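Ticket 300: striped carpet, back room
Raised by: Yamuna Bangera
Assigned to: Manikandan Rajan
Status: open

Hi Manikandan, me again with the carpet! I've gone through your list from last time, so I'll put down what I tried and you can tell me where I went wrong.

You said vacuum along the stripes and not across them. Did that, twice, with the brush head down and then again with it up. The dull patch near the door still looks darker to me than the rest, but only if you stand with your back to the window (go figure).

Next I tried the Eletti powder, left it on for 54 minutes and vacuumed it off. It smelled lovely and did nothing at all to the colour. I also had a go with the Honoler spray on a white cloth, just a tiny spot in the corner first like you said. The cloth came away clean, so I'm fairly sure it isn't the dye coming out.

Then there's the edge by the skirting. It was lifting back in May and I stuck it down with the Ekis tape, and now it's lifting again, further along. I had a heavy box of books on it for nine days. Took the box off, flat as a pancake. Came in the next morning and up it popped! I haven't trimmed anything and I'm not going to until you've had a look.

Do we still have offcuts of the same grey stripe? If we do, I'd rather swap the bad bit than keep scrubbing at it. If it has to be reordered, can you check the stripe width before you pay for it? The last piece they sent was a plain grey and I had to send it back.
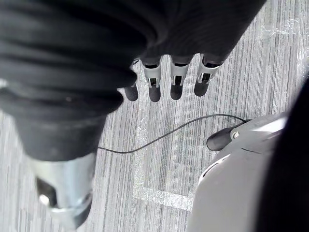
Ballarat, August 2025

Update from Yamuna: still lifting at the skirting, no change in the dull patch. I'm in until six if you want to swing by with the offcuts.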